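Brarkitz robot back at the bed after wrist service
17th July

The laundry robot at Brarkitz returned to duty on Tuesday after 4 days off, which is longer than most people get for a sore wrist.

The machine, built on a pair of Rostell arms, hangs up shirts in a bedroom test cell. Or it did until last week, when the right arm began letting go of hangers halfway through a lift. Technicians from Pathirana, who hold the service contract, blamed a worn grip pad and a calibration file dating back to December. The pad took 19 minutes to replace. The calibration file took the rest of the 4 days.

Setup now starts with a yellow shirt, a wooden hanger and a bed that will not be made until somebody writes the software for it. 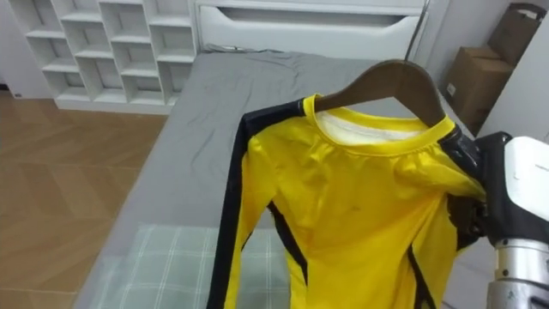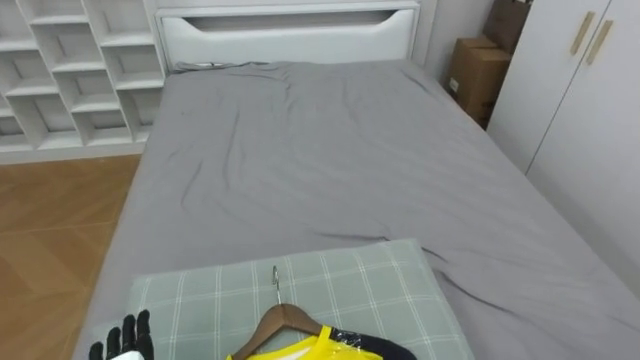
Under the new routine, grip force is capped at 65 percent for the first hour of every shift, and the finger joints are checked before anything gets near a collar. The hanger test is run three times. If one run fails, the crew starts over, beginning with the camera alignment — a step the old manual covered in a single sentence and the new one covers in 3 pages.

Valix, which supplies the control software, says an update will let the arms flag a worn pad before it costs anyone a shirt. The company has not given a date. Until then the warning system remains the traditional one, a thud followed by a technician.

The left arm is due for the same service next week. It has shown no symptoms so far, though the spare pads have already been ordered.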